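Jimbridge Notes
Home | Diary | Older entries | Contact

Pillow Season

27 February 2026, by Mark Anthony Malabanan

Fifth week on the bedding set, and I now have opinions about pillows that I can't share at dinner.

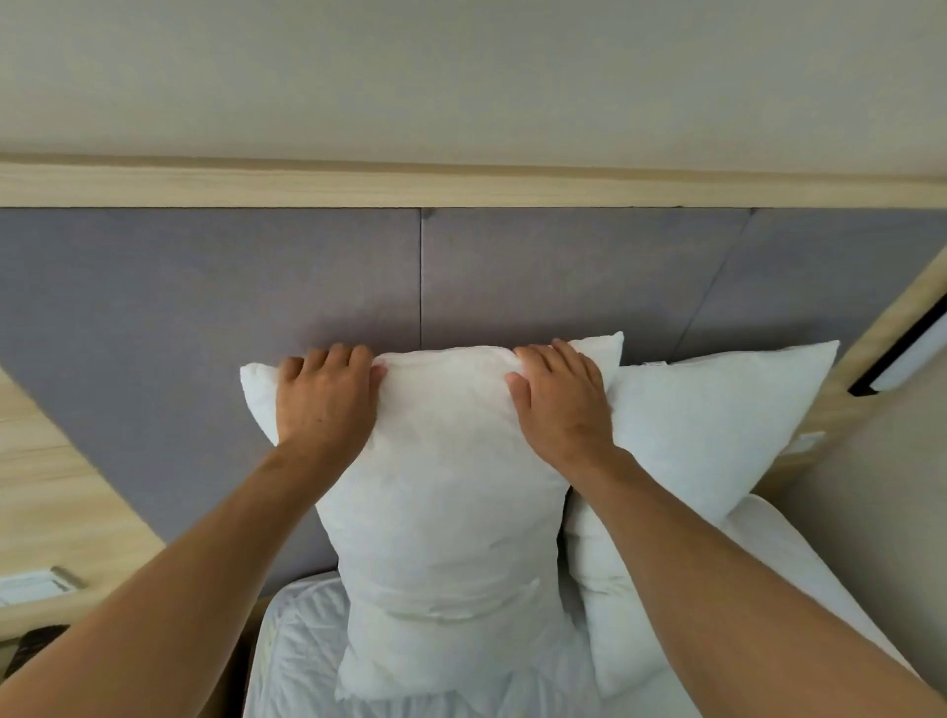
How many times does a robot need to see a bed made before it can make one? More than we have, is what Amnuay told me on my first day, and her answer hasn't changed. The model we're feeding (it's called Vendia, I didn't pick it) learns by copying, and it copies whatever turns up most often. Give it one neat person making one neat bed and it gets very good at being that person.

So the job is to be several people. I pressed, patted, squeezed and propped my way through 35 takes before lunch, both hands on the pillow in most of them, pillows bare because the cases are a separate task with a separate sheet of rules. Rule one today was "vary your grip." By take 20 I had run out of grips a human being would use. Amnuay Rattanakul watched one of my later efforts and asked if I was trying to wake it up.

We threw out more than I'd like. Anything where I stop and think has to go, and it seems I stop and think a lot. The machine would learn to stand over a bed looking worried. I've been making my own bed at home since December with some idea of getting faster, and I'm slower. I now notice my thumbs.

Totals for the set: 282 kept, 110 binned, 74 waiting for someone at the Ikach office to decide whether a pillow that slumps after I let go counts as a success. I say it does. The pillow was standing when I left it. What it does on its own time is between it and the headboard.

Faulkner, the other site, are on towels. They sent over a note saying towels are "very rewarding." I read it twice looking for the joke.

Wrists sore, left more than right. Tomorrow is the fitted sheet, which I can't do in real life either, and Amnuay wants both good tries and honest failures. I expect to be a generous source of the second kind. Must remember to cut my nails and eat something before we start.

Filed under: Work, Robots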